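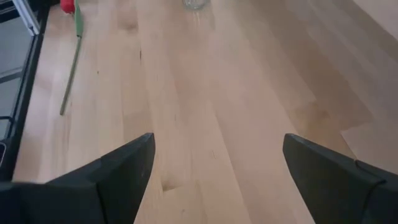
Caring for a Home, Evening Course
Handout 3: Wood Floors, and How to Live on Them
Instructor: Yolanda Kincaid
Revised 24 Aug 2020

Welcome back, everybody. Last time we got through walls and paint and ran out of clock before I could say a single word about floors, so this handout is a bit longer than the others to make up for it. Please read it before we meet, or at least read the parts on water and on furniture feet, which are the two I get asked about the most (and the two where I have made the most mistakes myself, as some of you have already heard over coffee).

1. Getting to know the floor you have

Before you buy a cleaner or rent a machine, spend a little time just looking. Pull back the rug, take your shoes off, get down on your knees if your knees allow it. A plank floor is made of a great many pieces of wood that used to be parts of different trees, or different parts of the same tree, and they were never going to match perfectly. In a pale floor like maple you will see cream next to honey, and now and then a board that leans a bit pink. Students often ask me if those boards are stained or faulty. Usually they're neither. Wood near the outside of a maple log is paler than wood near the middle, and a supplier who sells a lower grade leaves more of that variety in. Personally I love it, and I would pay extra for it if I didn't know it was cheaper.

Words we will be using:

Plank or board: one piece of flooring.
Seam: the line where the long sides of two boards meet.
End joint: where one board stops and the next in the same row begins.
Stagger: the offset between end joints in neighboring rows.
Grain: the lines and streaks in the wood itself.
Finish: whatever has been put on top to protect it – oil, hard wax, or a varnish such as polyurethane.
Sheen: how shiny the finish is, running from matte through satin and semi-gloss up to gloss.

The stagger is worth a second look. When the end joints step along from row to row without falling next to each other, the floor looks calmer. When they line up, your eye goes straight there and won't leave. Fikri Ginting, who laid the floor in our classroom and has been kind enough to answer my questions for years now, opens several boxes at once and mixes the boards before he lays any of them, so that all the golden ones don't end up in one corner by the window. If you're ever having a floor put in, ask whether your installer does the same, and ask before the glue comes out.

2. What is the finish?

You need to know this before you clean, and most people who have moved into someone else's house don't. Try a drop of water in a corner where it won't show. Leave it a few minutes. If it sits up in a bead, the finish is doing its job there. If it soaks in and leaves a darker spot, the finish has worn through or it's an oil that wants refreshing. Wipe it up either way.

A varnish sits on top of the wood like a thin coat of glass. An oil goes into it. Varnish takes less looking after from week to week, but when it does wear out you are generally looking at a whole room. Oil wants more attention and lets you mend a patch the size of a dinner plate without anyone noticing. I have both at home and I complain about both.

As for sheen, matte and satin hide everyday scratches better than gloss, and they are kinder in a room with a big window where the light comes in low across the boards. Gloss is beautiful for the first month. Wulan Ismail had her front room at Leltside done in full gloss against my advice, and she still says she'd do it again, so please don't take my word as the last one on the subject.

3. Everyday cleaning

Dust first, always. Grit is what wears a floor out, far more than feet do. A soft broom or a dry microfiber mop is plenty. If you use a vacuum, switch off the spinning brush or change to the hard floor head, and check that the wheels underneath haven't picked up a bit of gravel. Go with the planks and not across them, so the dust in the seams gets drawn out along the line.

Then a damp mop, when it needs one. Damp means you have wrung it out, and then wrung it out again, and your wrists are a little cross with you. Use a cleaner meant for your kind of finish and stick to the amount on the label. More soap does not mean more clean, it means a film, and then next week's dust sticks to the film.

Please leave these in the cupboard:

Steam mops
Vinegar, in any strength (I know, I know, your grandmother used it)
Scouring powder
Furniture polish, which will make the floor lovely and send somebody to the hospital
Any wax on top of a varnish, unless the maker of the varnish says so

4. Water, seasons and gaps

Wood takes up moisture from the air and gives it back. Boards swell across their width in a muggy July and shrink when the heating has been on for weeks, and so the seams you can hardly find in summer may open a little in winter. Small gaps that come and go with the season are normal. Please don't fill them! The filler gets squeezed when the boards swell again, and it either pops out in crumbs or pushes the edges up.

Gaps that stay open all year are another matter, and so is cupping, where the edges of each board stand higher than the middle and you can feel the ripple through your socks. Cupping usually means water is getting in from underneath. Find the water before you do anything at all to the floor. Sugeng Sitompul told us in the spring session about the cupped floor at Javusstead that was sanded flat while it was still damp below, and when the boards finally dried out the edges sank and the middles stood up. The whole job had to be done again after a season's wait.

For a spill, blot, don't rub. Then dry it with a second cloth and leave the rug off until you're certain.

5. Furniture

Now then, furniture feet. Metal frames are the ones I worry about. A shelf or table with a slim metal frame puts all its weight on small hard points, and if one of those little plastic caps has split or gone missing, the bare tube will cut a ring into the finish the first time anyone nudges it. Turn the piece over twice a year and check. It takes less time than making tea.

Felt pads are good, but they collect grit, and a gritty felt pad is sandpaper. Change them when they look flat or gray. For anything heavy that never moves, a wider cup under each foot spreads the load. For chairs that move every day, I like the pads that screw or nail in, as the sticky ones creep sideways and leave a line of glue behind them. Office chairs on casters should have soft wheels or a mat.

When you move something heavy, lift it. If you can't lift it, get a friend, and if the friend can't lift it either, slide it on a folded blanket with the blanket's seam facing up. Never on cardboard that has staples in it. Ultan Breathnach will be showing us the blanket method in class with the old bookcase, so wear sensible shoes.

6. Small repairs you can do yourself

Scuffs: rub with a clean dry cloth first, then with a barely damp one. Most dark marks from shoes are sitting on the finish and will come away with patience.

Light scratches in an oiled floor: a little of the same oil on a rag, rubbed along the grain, the extra wiped off after the time given on the can. Spread oily rags out flat outdoors to dry before they go in the trash. They can heat up and catch fire if they're left in a heap, and I will say this again in class and probably again at the door on your way out.

Light scratches in a varnished floor: a blending pen in a color slightly paler than you think you want. You can always go darker afterward. On a pale floor the usual mistake is a mark that was hardly there to begin with and is now a brown stripe.

Dents: if the finish is broken and it's an oiled floor, a damp cloth and a warm iron for a few seconds may bring the fibers back up. On varnish, leave it be.

7. For next time

Choose one room at home and draw its floor on a sheet of plain paper. Show which way the boards run, where the window is, and where the furniture stands. Mark the worn spots – they'll mostly be just inside the door and in front of the sink. Do the water drop test in one corner and one worn spot and write down what you saw.

If you have a wood floor and an old label or leftover board from it, bring that too. If your home is all carpet or tile, come and find me, and you can use the hallway at Sinaga, where they're very used to us by now.

Questions to think about on the way home: where in the room does grit come in, and would a longer doormat stop it? Which piece of furniture gets moved the most? Has anybody ever looked at its feet?

Pencils and tape measures are in the blue tin by the sink. Please put them back in the blue tin by the sink.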